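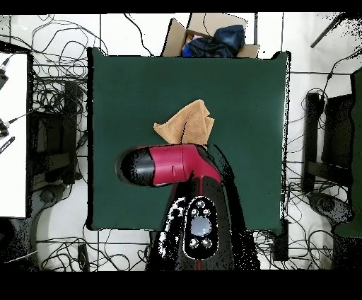
Verfasst von rollfeld_rita » 14:12 Uhr
Betreff: Enteisung in Lillby, zahlt ihr das auch extra?

Hallo zusammen,

ich bin diesen Winter mit der Frühmaschine von Lillby nach Promatthorpe geflogen und wir standen eine Ewigkeit auf dem Enteisungsplatz. Draußen fuhren zwei Fahrzeuge um uns rum, dann war Schluss, dann kam eins wieder. Der Kapitän hat durchgesagt, dass die Wirkzeit abgelaufen ist und wir nochmal müssen. Anschluss natürlich weg.

Jetzt lese ich, dass der Flughafen die Enteisung zum Herbst an Ahuja vergeben will und die Airlines dann pro Vorgang eine Pauschale von 1265 Euro zahlen. Weiß jemand, ob das auch gilt, wenn man zweimal ran muss? Und landet das am Ende auf meinem Ticket?

Verfasst von kerosin_kalle » 14:40 Uhr

Auf dem Ticket steht das nirgends einzeln, das steckt im Flugpreis. Ich find die Pauschale ehrlich gesagt gar nicht schlecht, bisher wurde nach Litern abgerechnet und bei nassem Schnee wurde das richtig teuer. Eine kleine Turboprop mit bisschen Reif auf den Flächen zahlt dann halt drauf.

Verfasst von Querwindbahn » 15:03 Uhr

> Eine kleine Turboprop mit bisschen Reif auf den Flächen zahlt dann halt drauf.

Na super, und wer fliegt Lillby an? Fast nur kleine Turboprops! Das ist doch genau das Problem. Wenn die Regionalstrecke deswegen im Januar ausgedünnt wird, hat keiner was von der schönen neuen Abrechnung. Ich pendle da 3 Mal im Monat und hab keine Lust auf den Bus.

Verfasst von kerosin_kalle » 15:11 Uhr

Jetzt mal langsam, von Ausdünnen hat niemand geredet. Und soweit ich weiß, soll es Staffeln nach Flugzeuggröße geben. Die 1265 wären dann die obere Stufe. Bin mir aber nicht sicher, hab die Entgeltordnung noch nicht in der Hand gehabt.

Verfasst von vorfeldmaus » 17:26 Uhr

Ich hab früher in Promatthorpe auf dem Vorfeld gearbeitet (acht Winter, meine Knie danken es mir bis heute). Zur Frage von rita: bei uns war die zweite Runde immer ein neuer Vorgang, egal warum. Wenn der Slot verschoben wird und ihr deshalb zu lange steht, interessiert das den Dienstleister nicht, der hat ja gesprüht. Gestritten wurde dann hinterher zwischen Airline und Flughafen, und zwar ausdauernd.

Viel wichtiger fände ich, WO enteist wird. In Lillby liegt der Platz hinten beim alten Frachttor, von da rollt man ewig bis zur Bahn. Kein Wunder, dass die Zeit knapp wird, wenn es dazu noch schneit.

Verfasst von Querwindbahn » 17:48 Uhr

Danke, endlich sagt das mal jemand. Den Platz an die Bahn verlegen wollten sie doch schon mit diesem Projekt Clollach? Da hört man seit August nichts mehr.

Verfasst von vorfeldmaus » 18:05 Uhr

Clollach war die große Variante mit Auffangbecken für das Glykol. Soll an den Kosten fürs Becken hängen, das hatte für rund 1000 Kubikmeter geplant werden müssen. Ob das noch kommt, keine Ahnung.

Verfasst von kerosin_kalle » 18:31 Uhr

Ohne Becken geht es aber auch nicht, das Zeug will ja keiner im Bach haben. Da bin ich ausnahmsweise mal auf der Seite der Behörde.

Verfasst von rollfeld_rita » 20:19 Uhr

Oh, so viele Antworten, danke euch! Dann nehm ich nächsten Winter wohl die Mittagsmaschine, da ist der Reif hoffentlich schon runter. kalle, falls du die Entgeltordnung irgendwo findest, stell bitte den Abschnitt mit den Staffeln hier rein.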